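Tusmont kit store moves to flat sorting on padded tables

29 Jun 2026

The Tusmont sports kit store has changed the way it sorts returned clothing. Garments now go straight from the bag on to a padded table covered in light grey woven fabric, where they are laid out and checked before folding. Until January the work was done on bare shelving.

The store handles more than 1000 items a season, most of them red. Shirts and shorts of a similar colour are easily put in the wrong pile when they arrive bunched together. Under the new method, T-shirts are spread flat with the print facing up, and shorts are kept to one side of the table.
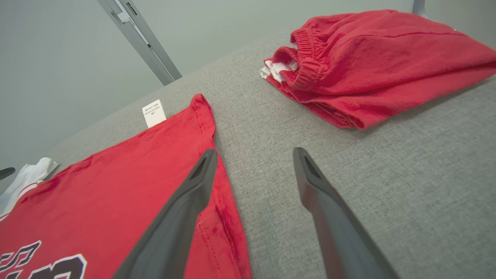 Red T-shirt laid flat at the Tusmont store, with folded red shorts on the same table.

Care labels are read at this stage. Cotton and synthetic garments are then washed in separate loads, the synthetics at a lower temperature and without softener. Items with a label that can no longer be read go in with the synthetics.

The table covers were supplied by Kavetti. The firm offered a smooth finish and a textured one, and the store chose the textured cover after a short trial in which shiny fabrics slid about less. Covers are removed for washing every 3 weeks.

Glossy match wear is sorted by its trim. Stripes, cuffs and hems differ between the Tratura and Oshima sets, and the trim can usually be seen without unfolding the whole garment. A piece that cannot be placed by trim is opened out and checked against the stock list.
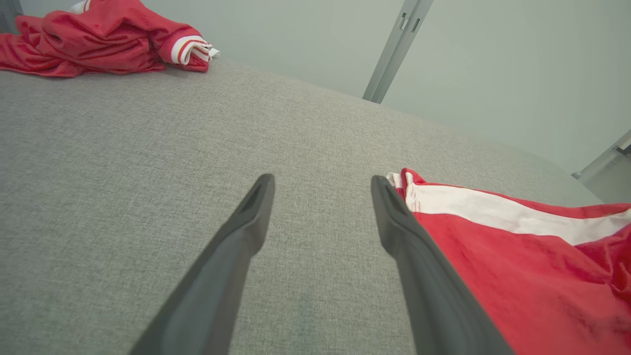 Folding and storage

Checked shirts are folded in thirds with the sleeves turned in, then stacked by size. Shorts are folded once along the centre seam. Each set has its own crate, and the store now keeps 68 crates on two walls of shelving.

Garments needing repair are held back in a separate crate. Loose hems and split side seams are mended on site; damaged prints are sent out. Kit for the autumn season can be collected once the stock list has been updated.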